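Markon open day

Apr 14, 2019

I drove out to Fostesgate for the Markon open day, which I had signed up for back in February. There were 15 of us in the group. We got 13 minutes at each stop, and the two-arm table was my third. I asked how long setup takes and was told it depends on the task. They let us stand pretty close, and the staff answered everything I asked. Parking was three dollars. The next open day is at the Esthorpe site, and I plan to go to that one too.

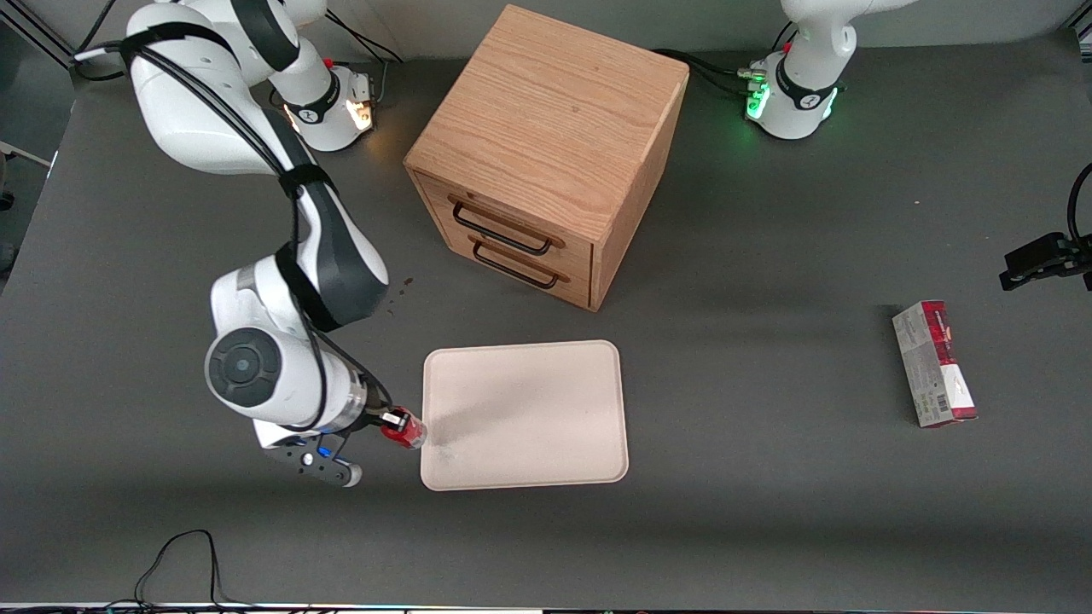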